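The Subjunctive and Other Hobbies

An adult beginner's account of evening classes, flash cards and the long road to ordering soup

17/05/2019

The first thing I ever said in Portuguese to a Portuguese speaker was that I was a chicken. I had meant to say I would have the chicken. The waiter took it well. He wrote something on his pad, brought me the chicken, and answered every later question in English so clear and unhurried that I felt I'd been handed a children's menu.

This was the sort of setback the textbook doesn't cover. The textbook has a family in it, and the family is always going to the beach. The mother has a hat. The son would like an ice cream but the father says it is nearly lunchtime. After a winter with these people I could have testified about their movements in court, but I couldn't ask where the restroom was without first establishing that my sister was tall.

So I signed up for a class. The school is called Ibarra, it occupies a floor above a dentist in Mallatby, and it teaches whatever languages it has teachers for in a given term. In my first November there that meant Portuguese, Italian and a Norwegian group so small and so devoted that they kept their own kettle. You could hear the drill through the floor during listening exercises. I still can't hear the Portuguese nasal vowels without tensing my jaw.

Adult beginners come to a language class with reasons, and on the first night you are made to say them. One woman had a daughter-in-law in Porto. A retired surveyor wanted to read the labels on wine he already owned in quantity. A young couple were moving to Lisbon and had the glow of people who had only looked at apartments online. When it was my turn I said I had always liked the sound of it, and the teacher nodded in the way doctors nod when you tell them how much you drink.

What happens next is familiar to anyone who has done it. For several weeks you improve at a rate that makes you insufferable. You go from nothing to something, and that's the biggest jump there is. You name objects around the house. You say good night to your spouse in a foreign tongue and wait to be admired. You begin to think you may have a gift, that school somehow missed it, and that there may be time to pick up Romanian as well.

Then comes the past tense. Portuguese has more than one, as most languages do, and they divide the work between them along lines that seem to have been settled by an argument in a kitchen. One is for things that happened and were done with. Another is for things that used to happen, or were happening when something else barged in. I understood this perfectly on paper. In speech, I was forced to decide on the spot whether my childhood had been a completed action, and I found I wasn't ready to discuss it.

The class thinned out at that point. The surveyor went first. He had learned the words for red, white and dry, and I think he felt the rest was padding. The couple bound for Lisbon missed one session, then 2, then presumably went to Lisbon, where I hope they're pointing at things successfully.

Those of us who were left turned to gadgets. There is an enormous trade in selling language learners something other than practice, and I've been a loyal customer. I had an app called Hutovik, which taught vocabulary by means of a cartoon heron. When you got a word right the heron stood on one leg. When you got it wrong it looked away across the marsh. I kept up a streak of 40 days with that bird, and by the end of it I could say "the turtle reads the newspaper" with real conviction and no accent to speak of. I have met turtles since then and it hasn't come up.

After the heron there was Florkex, a set of printed flash cards in a tin. I liked the tin very much. The cards were arranged by theme, and whoever chose the themes had lived an eventful life: At the Pharmacy was followed by At the Police Station and then, with barely a breath, At the Notary. I learned the word for affidavit before I learned the word for spoon. Both are useful, but I've eaten a lot more soup than I've sworn to.

My most serious attempt at self-improvement involved writing. The teacher had suggested a diary, just a few lines a night, nothing fancy. I took this to mean I should first spend a week getting my computer ready to produce the accents. Portuguese is fond of accents. It has one that leans left and one that leans right, a little roof, a squiggle, and a tail that hangs off the letter c, and each of them is somewhere on an American computer if you're willing to hold down enough things at once.
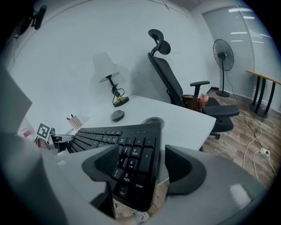
There are codes for all of these, typed in as numbers, and I wrote them out on a sticky note that soon grew into three sticky notes. For a while my diary entries took most of an evening and said things like "Today it rained. I bought bread." Bread, I should say, is pão, and that squiggle matters a great deal. Leave it off and flatten the vowel and you are asking the baker for a stick, or so the teacher warned us, with the weariness of someone who had heard worse.

Eventually I switched to a different keyboard layout, which took a minute and made the sticky notes worthless. The entries got longer. They did not get more interesting, but I noticed that I'd stopped composing them in English first. I'd be washing a pan and catch myself wondering how to say that the pan was old and that I'd never liked it. It's a strange feeling, having opinions in a language where you can barely ask for the time. They come out blunt. In English I'm a hedger and a mumbler. In Portuguese I was apparently a man who hated his pan.

The teacher marked these diaries in green ink. She had read somewhere that red was discouraging, and she compensated by using a great deal of green. Some pages looked like a lawn. But she also put a small check beside anything she thought a Portuguese person might really say, and I came to want those checks more than I've wanted most things my employers have offered me. My record for one page was 3. One of them was for the pan.

People always ask how long it takes to become fluent, and I've stopped trying to answer. I don't know what they're picturing. If fluent means dreaming in it and doing your taxes in it, then I'll be sharing the retirement home with the turtle. If it means getting through lunch, I'd say about 2 years, with a lot of chewing to cover the pauses. Listening is the slow part. You can prepare a sentence at your leisure, polish it on the bus and deliver it like an ambassador, and then the other person replies. They reply at full speed, half of it swallowed, and not one of them is from the family at the beach.

The Norwegians, for what it's worth, never seemed to have this trouble. I'd pass their door on the way out and hear them laughing at something. One of them told me they mostly talked about cross-country skiing and what was wrong with the kettle, and that they'd given up on the book in the second term. Our own group tried the same thing after the holidays. We put the textbook on the windowsill and talked for an hour about the dentist downstairs, whom several of us had by then visited, and it was the best lesson we'd had. I used both past tenses. I may even have used them correctly, since the teacher only winced once and there was drilling at the time.

The woman with the daughter-in-law in Porto has since been to see her. She reported back that she'd understood the baby perfectly and everyone else in patches. She had also been corrected on her verbs by a cab driver, a pharmacist and a boy of six, and she was thrilled about all of it. She's signed up again for the next term.

So have I. We're doing the subjunctive, the mood for wishes, doubts and things that may never come to pass. The teacher says we'll find it comes naturally. I've bought a new notebook, and I went back to the restaurant last month, where I ordered the fish.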